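Cotton lawn shrinks after the first wash - how much extra should I buy?
Posted in Sewing and Mending, 17 February 2022

Jeanine Hendriks
I want to make a gathered skirt and two cushion covers from a printed cotton lawn. The shop, Skutex, says to allow for shrinkage but doesn't give a figure. The pattern needs 3 metres. I made a dress last August without washing the cloth first and it came up short at the hem, so I'd like to get it right this time. Does the print make any difference?

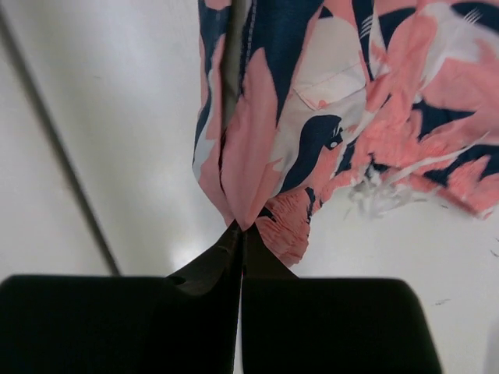
Printed fabric, held up.

Tekach
The print makes no difference, it's the weave and the finish. Lawn usually loses between three and five per cent in length and less in width. On 3 metres that is up to 15 cm, so buy an extra 20. Wash it at the temperature you'll use for the finished skirt, dry it the same way, then iron it before you cut. Zigzag the raw ends first or they will fray in the machine. 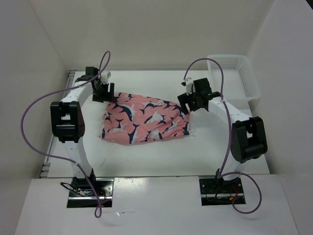
Don't leave it in a heap after washing either. Lawn creases badly and the creases are hard to get out once it has dried. Shake it, pull it square at the corners and hang it over a rail. If you have enough left over, cut a 10 cm square before you wash and measure it again afterwards - then you'll know for next time.

Baláž
I never bother with cushion covers, just cut them a bit big. Skirt yes, wash it.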